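Shrimp numbers and plant cover in small unheated tanks

2023-09-09
By the Cullero aquatics group

3.1 Tank allocation

Tanks were allocated to planting levels by chance before any animals were added. 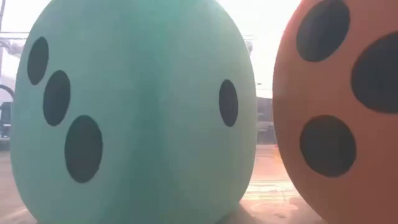
Figure 1. Large green foam die; three pips on the left face.

3.2 Stocking and counts

Each of the 16 tanks held 50 litres and was stocked with cherry shrimp from a single supplier, Claeys. Half were planted heavily with moss and Cryptocoryne, the other half sparsely. All had the same sponge filter (Drirar) and were fed every second day. No fish were kept with the shrimp.

Counts began in April, once the crypts had rooted and stopped dropping leaves. We counted by torch after lights out, when the adults come forward to graze. Young shrimp under the moss are easily missed, so the final count was made by draining each tank through a fine net – slow work, but it left little doubt.

The final count gave 759 live shrimp over all tanks. The heavily planted tanks held most of them, and juveniles were seen there at every check. One sparse tank passed 100 shrimp, which we cannot explain from planting alone. It stood nearest the window and grew a thick film of algae on the back glass. Water changes in that tank followed the same schedule as the rest.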